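Notebook entry, January – equipment planning, bedroom cleanup station
Kept by Griet Kramer. Copies to Thijs Vermeulen and Tineke Mulder.

Purpose of entry: to record what should be requested in the next purchasing round for the two-arm platform, before the Prondach quotation lapses.

Grippers. The quotation covers 2 replacement gripper assemblies at 468 each, excluding shipping. Thijs has asked whether one assembly and a set of spare fingers would be sufficient. My view is that fingers alone do not address the wrist connection, and I have left both assemblies on the list. Sem Verschueren is to confirm the part numbers against the drawings in the Flondetance folder. The quotation uses the old numbering.

Cables. The arm cables are routed on the outside and loop out at the joints. A sleeve kit from Randari was discussed in the autumn and then dropped from the budget. I propose that it be reinstated under maintenance and not under capital equipment, where it will compete with the gripper assemblies.

Consumables. Wastebaskets, liners and packaging litter are at present bought from petty cash. Tineke requests that they be given their own line. Litter should be mixed on purpose: paper cups, snack wrappers, bags, and something rigid such as a bottle. Soft film and crushed card place different demands on the fingers, and the choice of finger tips depends on both.

Bedroom station, litter on carpet and beds, wastebasket within reach of the left arm:

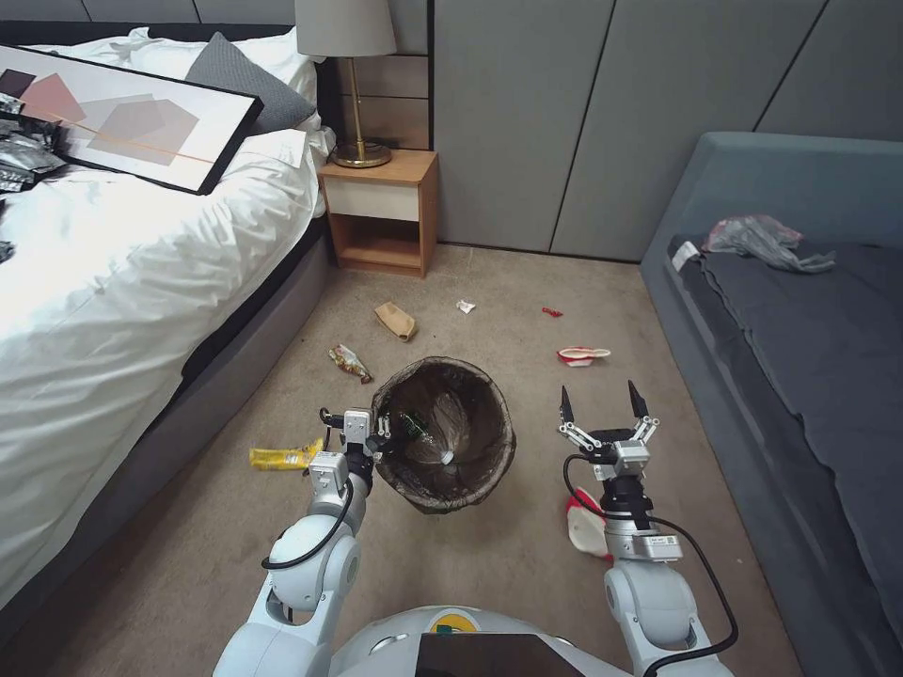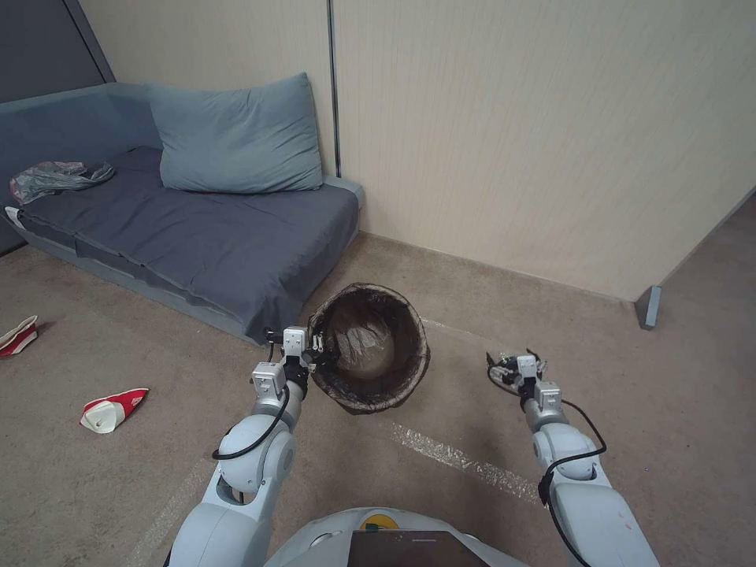
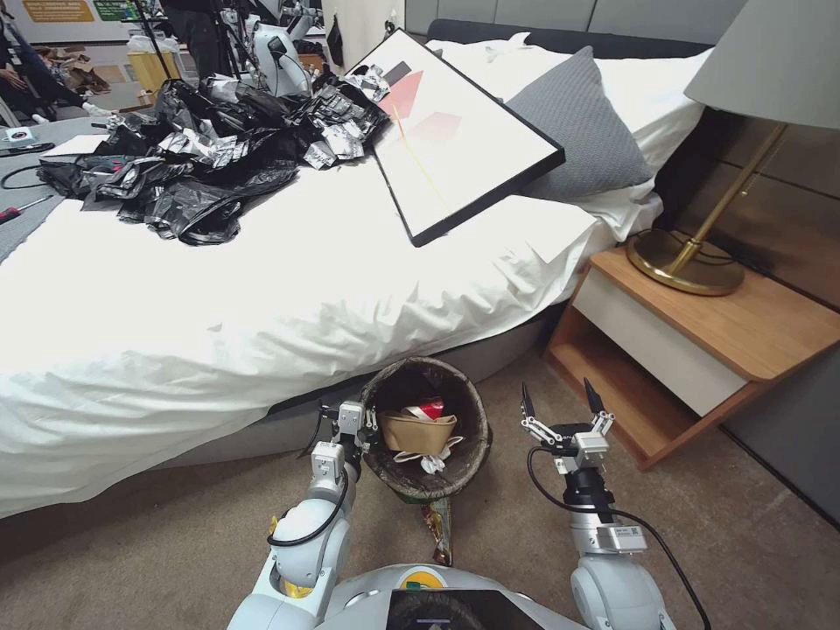
Floor covering. The carpet is to be retained. Marloes Declercq has obtained a price for 15 carpet tiles from Echevarría, which would permit worn patches to be replaced singly. I have marked this as desirable, second priority.

Open points:
- Lead time on the gripper assemblies is not stated in the quotation. Thijs to write to Prondach.
- Bed linen: current covers are to be laundered, no purchase.
- A second framed print was requested. Deferred.
- Storage for spares. The existing shelf will not take the assemblies in their shipping boxes – Sem to measure.

The request form goes to Marloes for signature once the part numbers are confirmed. Sleeve kit price still to be added by hand.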